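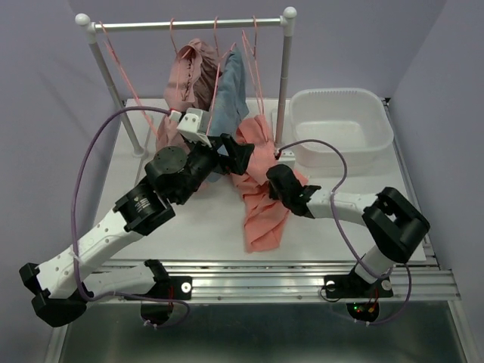 Budstead 3 Countertop Rice Noodle Steamer

Item no. 3377
Price: $1,603
Shipping: free within the lower 48 states

The Budstead 3 is a countertop steamer for small restaurants, noodle shops and catering kitchens. It has three drawers, each with its own timer, so you can steam fresh rice sheets in one and dumplings or buns in the others.

The drawers slide out from the front and lift off for washing. The water tank fills from the top, and a light comes on when it needs more. Drain it at the end of each shift. In hard water areas, descale once a week with white vinegar or any food-safe descaler.

Details
Power: 2000 watts, standard three-prong plug
Drawers: stainless steel, dishwasher safe
In the box: steamer, three drawers, drain hose, scraper, manual
Warranty: one year parts and labor, extended to two if you register by mail or online

Plug it straight into the wall. Do not use an extension cord or share the circuit with a fryer.

Extra drawers and cotton liners are sold separately. Drawers from the older Budstead 2 do not fit.

Customer review
"We run ours from ten in the morning until close. The sheets come out even and the drawers are easy to pull with one hand. I wish the hose was longer." Hrvoje Stan, Rulcombe

Back in stock October 2021. Orders placed before noon leave the warehouse the same day.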